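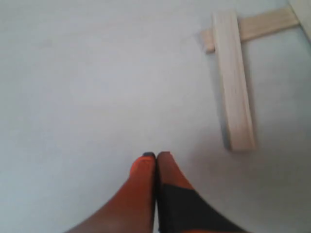 Fingers closed over the table, with two of the sticks just beyond.

I've had a few messages asking when I'm going to write about the two-armed cell again, so here we are, a long one about fingertips, felt-tip pens and my ongoing argument with a table. Get a tea.

For anyone new: the cell is a pair of small black arms facing each other across a table, and the job they're learning at the moment is putting together little square frames out of wooden sticks. I don't do the learning side (that's Dalibor Ondrejka and his very large spreadsheet). My part is keeping the thing in a fit state to run, which means screws, cables, cameras, fingers, and wiping down a surface that shows every crumb.

Fingers first, because they've eaten most of my week. We print them in orange in a flexible filament, and the grip goes on the tips afterwards as a separate bit of black material. The old set had been on since December and had done more than 211 hours, which I only know because Dalibor logs everything. They weren't broken. They'd just gone a bit lazy, if that makes sense? The left arm would close on a stick, lift, and the stick would slowly swing down like a pub sign. You can tighten the grip in software and I did, twice, but all that does is hide the trouble for a few days while the motor gets warmer and warmer.

So, new fingers. Swapping them is easy enough: power off, arm parked on its rest, two screws per finger, old one off, new one on. The trap is the second screw. If you do the first one up fully before you've started the second, the finger sits a hair crooked and you won't spot it until you close the gripper and see the tips meet at a slant. I now start both by hand, close the gripper gently so the tips find each other, and only then tighten. It took me an embarrassing number of goes to arrive at that, and Mena, who had told me to do it that way in the first place, was very gracious about it. (She was not gracious. She made a noise.)

The wrist camera is the best tool I've got for this. With the gripper shut you want to see one thin dark seam running up to the tips, and if there's a wedge of daylight in it, slacken off and go again. I used to check by eye from the side with my cheek on the table. Much better now!
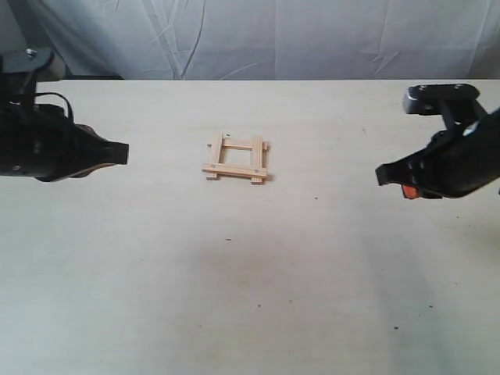
My real subject this month, though, is zeroing, and I'm going to bang on about it. Both arms have to agree where the middle of the table is, and after you've had the fingers off they don't quite, because the new tips are never exactly the length of the old ones. I used to test this with a steel ruler and a lot of swearing. These days I use a square of four sticks set down between the two grippers, lapped over each other at the corners with the ends poking out a little, and drive each arm towards it from its own side. If the left one thinks it has arrived and the right one thinks it has 2 mm to go, you can see it straight away. A square is good for this because it has sides facing both ways. It doesn't need to be perfectly lined up with the table edge either, so long as you leave it alone between the first arm and the second. I have knocked it with my sleeve in the middle of a check. Roll your sleeves up.

While you're down at that end, have a look at the cables. The one that loops over the top of the left gripper needs enough slack to let the wrist turn all the way round, and not so much that it catches on the bracket. I had it too short for ages. The arm would stop dead at one particular angle and report a fault that had nothing to do with cables, and I took the whole wrist apart looking for a bad bearing. An entire evening, that was! I've since put a dab of paint on the cable where it should come out of the housing, so I can tell at a glance if it's crept back in.

Then the table. I like it matt and pale because the cameras cope well with it, but it does pick up specks, and I've given up pretending I can keep it spotless. Wood sheds. I go over it with a barely damp cloth before a run and again at lunch. Don't use the spray stuff from under the sink, it leaves a shine in patches and then the cameras sulk. The cloth backdrop could do with an iron as well, and has needed one for as long as I've known it.
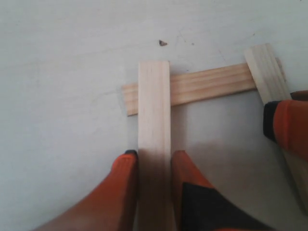
Both arms in on it: one gripper either side of the upright strip, and a fingertip from the right against the slanting one.

The sticks are their own headache. We've got plain ones and some with grooves running along the face, like a bit of moulding, and the two sorts don't behave the same in the fingers at all. Plain wood gives the pads a nice flat side to hold. I'm fussier about checking the pads when the grooved ones are out, as any grit that's lodged in the ridges ends up on the tips, and after that everything slips. A dry toothbrush down the grooves sorts it. An old toothbrush, please, Dalibor, not mine.

For the pads themselves I wipe with a lint-free cloth and a little alcohol, leave them to dry properly, then run ten open-and-close cycles with nothing between the fingers and look for a corner lifting. If one's lifting, peel it and start again. Gluing a lifted corner back down has never once worked for me, it goes hard at the edge and marks the wood.

I've set the grip force lower than it was, by the way. With fresh tips you don't need the old figure, and turning it down has made the motors noticeably quieter. Write the new number on the tape on the side of the controller when you change it, then cross the old one out. Ours had three numbers on it and no crossings out, and guess who picked the wrong one.

Still on the list: a spare set of fingers printed and drilled so I'm not doing this in a panic next time, a proper clip for that cable, and a second rest for the right arm, which currently parks on a folded towel. If anyone has a good way of keeping flexible filament dry in a damp workshop, leave a comment, mine has started popping in the nozzle and I'm down to the last half reel.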